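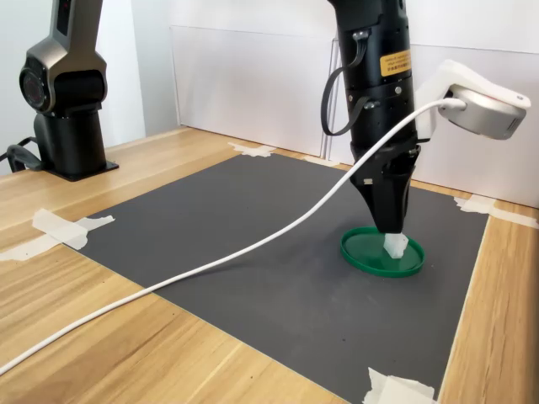 1/ Jar lid amnesty day at my place. I keep a whole drawer of lids with no jars and it's time to face it. Starting with the dark green one on the gray mat, which I love and can't match to a single thing I own.

2/ It's a shallow round one with a raised rim and a really nice shine to it. I want to say it came off a tub of Illari olives?? Ryan Yeoman says no way, theirs are metal. Ryan has opinions about olives.

3/ Anyway, lids without jars make great little trays! I use them on the table for scraps when I'm sewing or gluing, so the crumpled up bits go in there and not on the floor (or in my sleeve, don't ask).

4/ The green one already has a little white wad in it, so I guess it's got the job.

5/ Things I've tried lids for so far: saucer under a tiny succulent (good), soap dish (slimy, needs holes), paint palette (VERY good), coaster (the rim makes your mug wobble, skip it).

6/ Maureen Heywood asked about the mat. It's just a dark gray one I leave on the wood tabletop so glue doesn't get on it. Wipe it down, done. I've had it since April and it still lies flat.

7/ Wendy Oakley wants the big lids for her seed sorting, so those are going in a bag for her. If anybody else near Narkelgate wants some, I have 40 left and I'm not kidding. Mostly white, a few red, one with a cartoon pear on it.

8/ The pear one is staying with me, sorry Wendy. Next up is the drawer with the rubber bands in it, probably after dinner.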